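Home News Meetings Minutes Workshop Diary Contact

Hiso Robotics Circle: minutes of the autumn members' meeting
November 20, 2022. Written up by the minutes secretary

The meeting opened a little after two, once everybody had found a chair and a cup of something warm. The chair welcomed us all, with a special word for those who had come by train on a Sunday timetable, and said how lovely it was to see the room so full. Apologies had come in from several members and were read out.

Minutes of the June meeting

These were agreed with one correction. Under "Wanus table" we had written that the arms were to be taught by remote control from the laptop, when what we had decided was that they would be taught with the leader arms, the pair you hold in your hands and move, so that the pair on the table follow. The correction was made in pen and the minutes signed.

Money

The balance stands at 3416 pounds. The largest outgoing since June was a new set of gripper fingers from Meletti, and a question was asked as to whether we might print our own next time. There was a good deal of friendly discussion on this, with strong feelings on both sides, and it was left that we would print one pair and try them on the spare arm before anybody orders more. The annual subscription stays as it is.

Wanus table: report from the teaching group

The teaching group gave a long and cheerful report, and I have done my best to get it all down. They have now recorded almost 1000 demonstrations on the two-armed table, counting the early ones with the wooden blocks. Of the sorting recordings made since the summer, 70 had to be set aside, mostly from the first fortnight, when people were still learning how hard to squeeze the handles and a fair few adapters were dropped on the way over to the tray.

The group said that new teachers nearly always go too fast. A movement that feels perfectly natural in your own hands can be a hurried, jerky thing for the following arm, and it was suggested that beginners count slowly under their breath as they reach, and come to a proper stop before closing the gripper. One member said she had found it far easier after a whole morning of simply moving the arms about with no task at all, and others agreed that this ought to be part of everybody's first session.

There was also a question about pausing. If a teacher stops halfway to think, should the recording be kept? After some toing and froing it was agreed that a short pause does no harm, but that a long one should mean starting again, and that the teacher should be the one to decide, as they know best what they were up to.

The sorting task

Members wanted to hear more about the present task, which is sorting plug adapters by colour, with the green going into the clear tray and the pink into the white one. The orange tray is for anything the teacher is unsure of.

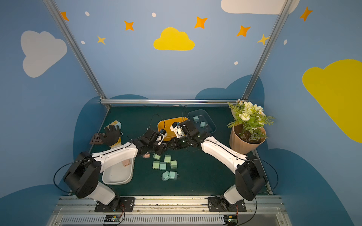

It was asked whether the arms ought to be brought so close together over the middle of the table, as there had been a gentle bump in September. The group replied that they had talked about this a great deal themselves. Keeping each arm strictly to its own side would be safer, but then we should never be able to teach them to pass a thing from one to the other, and the passing is what most of us would like to see. The meeting agreed that close work may carry on, provided that a second person sits by the stop button whenever both arms are being led.

Somebody asked whether the other bits and pieces might be left on the table while recording. The feeling was that they should, and that they should be moved about between sessions, so that the arms are not taught on one tidy layout and then lost on any other. The sky backdrop was much admired and will stay up.

The Ristić method

A member had read up on the Ristić way of marking recordings, in which each one is scored out of 3 by somebody other than the teacher. We shall try it until the spring on new recordings only.

Any other business

The leader arms need their left handle tightened again. Please would whoever has the small hex keys bring them back to the drawer.

The meeting closed at half past four and the kettle went on again.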